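*Handout 4, revised 2021-06-10. Read before the session and bring the job sheet you filled in last time.*

# Automation at a Textile Sorting Plant: What Happens to the Jobs

The case for this session is Mombridge, a plant that takes in used clothing and household textiles, sorts them, and sends them on to resale, to fiber recycling, or to wiping cloth. Most of you have read about automation in car plants, where every part arrives in the same shape and the same position. Textiles are a harder case, and the effects on the staff are different.

## 1. The work before the change

Sorting was done by hand along one belt. A sorter picked up an item, felt it, turned it over, looked for stains and holes, read the label if there was one, and dropped it down a chute. Large pieces such as bed covers went to a separate table. Small knitted goods went into a tub and were done last, usually by whoever was newest.

Three points about this job matter for the rest of the handout.

**Speed and judgment were mixed together.** The same person lifted, checked and decided, often in one movement. Job descriptions at the plant listed "picking" and "grading" as separate duties, but on the belt they could not be pulled apart.

**Much of the knowledge was in the hands.** Experienced sorters told wool from acrylic by touch. They had never been asked to write down how.

**The pay scale rewarded speed.** There was a piece rate on top of the base wage. A sorter who got through 2,165 items in a shift reached the top band. Quality was checked by sampling, and a bad sample cost the sorter part of the bonus.

## 2. What was installed

The plant put in four picking cells, supplied under the name Zisto. Each cell has an arm, a gripper and a light-colored work surface. Software called Bratik assigns each item to a category and keeps the log. When it can't decide, it sends the item to a person.

The cells were started on small knitted goods and padded pieces. Management picked these because the sorters liked them least. From an engineering point of view it was a difficult place to begin. Knitted material stretches when it is pinched, and a soft item lying on or against another soft item does not give the arm a clean edge to go for.

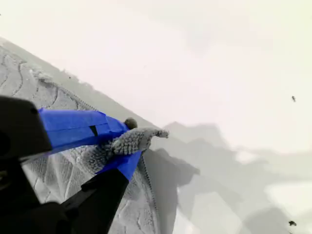
Grip was the first problem the plant had to work on, and it took up more staff time than the software did. A hard jaw that is fine for a carton can slide off loose knit or pull a thread. Surface, pressure and approach angle all had to be tried out, item type by item type. The supplier sent a technician for the first weeks. After that the sorters did most of the trying out themselves, because they were standing next to the cells all day.

Keep this in mind when you read cost estimates. The price of the arm is on the invoice. The hours people spend getting it to pick up a particular kind of item are usually booked as ordinary labor, if they are booked at all.

## 3. What changed for the sorters

### Tasks

Nobody's job disappeared whole. Tasks moved. Using the job sheets from the last session, the change looks like this:

| Task | Before | After |
|---|---|---|
| Lifting small items | Sorter | Cell |
| Lifting large items | Sorter | Sorter |
| First grading of small items | Sorter | Bratik |
| Grading unclear items | Sorter | Sorter, at a screen |
| Clearing a missed or tangled pick | -- | Sorter |
| Checking gripper surfaces | -- | Sorter, start of shift |
| Sampling for quality | Supervisor | Supervisor and log |

Look at the two rows with a dash in the "before" column. These are new tasks. They were not in any job description until the union asked for them to be added in November, several months after people had begun doing them.

### Pace

On the old belt the sorter set the pace within limits. With the cells, work comes in bursts. There may be a quiet stretch, then several unclear items at once, plus a tangle to clear. Sorters said in interviews that the quiet stretches were the tiring part, as they could not walk away and had nothing to do with their hands.

### Pay

The piece rate stopped making sense. A sorter minding two cells has little control over the count. For a while the plant kept the old formula and credited each person with the cell's output, which paid well on easy days and badly on days when the bins were full of awkward goods. It was replaced with a flat supplement. The fastest hand sorters lost money under the new system and said so. Slower sorters gained a little.

### Skill

Sorters were given 20 hours of training, most of it on safety stops, restarting a cell and using the screen. There was none on grading, on the assumption that they already knew it. That was true of the existing staff. It was not true of people hired later, who had never graded a full bin by hand and were now asked to judge only the hardest items.

This is the point I would most like you to argue about. If the easy cases go to the machine, where does a new worker learn enough to handle the difficult ones? The plant's answer was to put new hires on the manual table for a period first. Some supervisors shorten that period when they are short of people.

## 4. A second plant

Vida, a smaller sorting operation, bought the same cells and did one thing differently. Before installation it held paid meetings in which sorters went through sample items and described how they decided. The result was a list of 434 notes, some very short ("cuff rolls back = old elastic"). A number of them were used to set up the software. The rest became a training binder.

Be careful with the comparison. Vida is smaller, takes in cleaner goods, and started later, when the supplier had more experience. The meetings may have helped, but the case does not prove it.

## 5. Terms to know

- **Task shift**: work moves between person and machine while the job title stays the same.
- **Exception handling**: dealing with what the machine can't do or can't decide.
- **Hidden setup labor**: time spent by regular staff making equipment work, not recorded as a cost of the equipment.
- **Tacit knowledge**: skill a person uses without having put it in words.

## 6. For discussion

1. Take one row of the table and say who should have been consulted before it changed.
2. Draft a pay rule for a sorter who minds two cells. Test it on an easy day and on a bad one.
3. Should the notes gathered at Vida belong to the company, to the sorters, or to both? Give a practical reason as well as a moral one.
4. Find a task in your own workplace that is missing from your job description. How long have you been doing it?

Written answers to question 2 are due at the start of the next session, one page at most. Bring two copies -- one will go to your discussion partner.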